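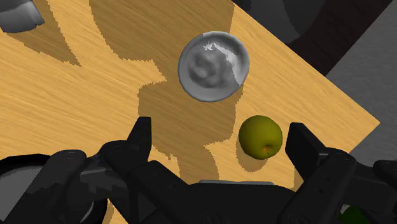

## 4.3 Recording a demonstration by remote control

Before you begin, load the dining room world and choose the task "apple into bowl" in the Bralell panel. Keep one hand near the pause key during the first tries.

1. Press **Home** and wait until the arm stops moving.
2. Open the gripper fully with the left trigger.
3. Select the wrist view. Move slowly until the apple is between the two fingertips.
4. Turn the wrist if one fingertip is much closer to the apple than the other. Small turns are better — the view turns together with the hand.
5. Change to the room view and check the height of the fingers over the fruit.

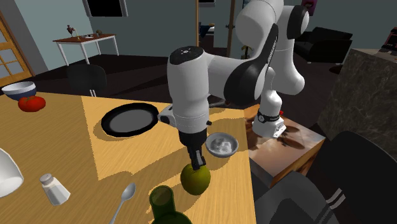

6. Lower the hand in short steps. Close the gripper, then lift.
7. Move over the bowl, open the gripper and press **Save**.

**Note:** Record at least nine good demonstrations before the first training. Our own set for this task has 108.

**Caution:** Do not press **Home** while the gripper is low. The arm takes the shortest way back and can push over other objects on the table. If this happens, press **Discard** and reset the world. Do not repair the episode by hand.

If the hand moves later than your controller, close the second view and try again. Remaining delay should be reported to Akosua Essien, with the log file attached.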